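Surface Wear and Cleaning of a Matte White Work Table
Student project report, Furniture and Surfaces course
Aled Voyle and Martim Patrício
2025-05-29
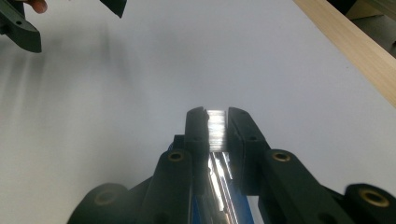 1. Background

Matte white tabletops are common in shared workrooms. They keep glare down under ceiling lights, and small parts are easy to find on them. They also show rub marks sooner than gray or patterned tops. The Eynon workroom has several of these tables, and complaints about shiny patches led to this project.

The questions were limited to two. How many rubs does it take before a matte top shows a patch that can be seen from a normal sitting position? Does the choice of cleaning method change that number? Stains, heat damage and edge damage were left out.

2. Material

All tests were done on one spare top from the Eynon store, supplied by Dritstead. The top had been kept wrapped and had no earlier use on record. The supplier's sheet gives a care routine but no rub figure, so no comparison with a stated value was possible.

The top was marked out in a grid with low-tack tape. The outer squares were not used. Each test square was wiped once with plain water and left to dry overnight before the first reading.

3. Method

Rubbing was done by hand with a weighted felt block. One rub is one stroke forward and back along the length of the square. The block was lifted every 100 rubs so that dust could be brushed off the felt. Martim Patrício did the rubbing for the dry squares and Aled Voyle for the others. This split was a matter of class schedules and is discussed under section 6.

Three surface conditions were used:

Dry: no cleaner, felt only.
Water: surface wiped with a damp cotton cloth every 100 rubs.
Cleaner: surface wiped with Osgate mild spray every 100 rubs, then with a dry cloth.

Readings were taken by eye from a chair at the long side of the table, with the desk lamp set at the far left corner. A patch was counted as visible when both of us marked it on our own sheets without talking. If only one of us marked it, rubbing went on.

Rubbing stopped at 4000 in every square whether a patch was visible or not.

4. Lighting

The lamp position turned out to matter more than planned. In the first trial the lamp stood next to the observer, and no patch could be seen at any stage. With the lamp opposite, the same square showed a clear oval. The first trial was dropped and its square was not used again.

The ceiling lights do not light the top evenly. The far part reads as pale gray and the middle as brighter, although the color of the surface is the same. Squares were therefore turned to the same place on the bench for each reading by rotating the whole top. This took two people and added a good deal of time. A smaller sample board would have been easier to handle.

5. Results

Dry squares: a patch was first marked by both observers at 1054 rubs. The odd figure comes from a stop in the middle of a set, when the felt came loose from the block and a reading was taken before it was glued back.

Water squares: first marked at 3000 rubs. The patch was fainter than in the dry squares and had a soft border.

Cleaner squares: no patch marked by both observers at 4000 rubs. One observer marked a possible patch in the last reading. Under our rule this does not count.

A smear was seen in the cleaner squares when the dry cloth step was skipped once by mistake. It came off with water.

6. Sources of error

The force on the block was not measured. The weight was fixed, but the hand adds to it, and two people did the rubbing. The dry and water results may differ in part for this reason.

Reading by eye is coarse. A gloss meter was requested from the Hikumach lab but was booked until August. Readings were also made at different times of day, and the blinds were not always fully closed.

The felt itself wears. It was replaced between squares but not within one. Late strokes were made with flatter and probably less harsh felt than early ones.

Only one top was tested. The results should not be applied to tops from other makers.

7. Recommendations for the workroom

Wipe the tables with a damp cloth at the end of each session. Dry dusting alone should be avoided, as the dry squares showed the earliest wear.

Use the mild spray for marks that water does not remove, and follow it with a dry cloth.

Put felt or cork under anything that is slid across the top often.

8. Further work

The dry series should be repeated with one person doing all the rubbing and a spring scale on the block. A second top from the same batch is still in the store and could be cut into sample boards. The tape left a thin line of glue on two grid edges, which we have not yet removed. Any repeat should use pencil marks at the border instead.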